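Home | Courses | Student Work | Newsletter | Contact

June
By the School Office, Zavano School of Screen Arts

Applications for the second-year animation and games showcase are now open. The showcase will again be held in the Rezende Building, with 11 places set aside for short films and the remaining programme given to playable work. Students may enter alone or in pairs. 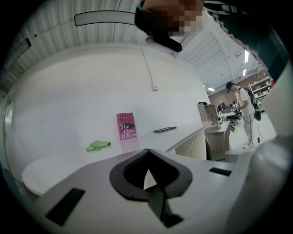 A hand-held gripper, seen at close range.

Each entry must include a written statement of no more than 400 words, a colour storyboard or level plan, and the name of the supervising tutor. Films should be supplied with captions. Games must run on the standard studio computers in Room 194, and entrants are asked to test their files there before submitting.

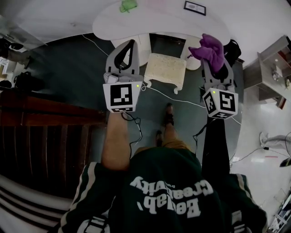
Late entries will be accepted only with written approval from the head of the programme. Printing support is provided by Zitance, and enquiries about display equipment should be directed to the Protent desk in Room 319. The desk closes at 4 pm.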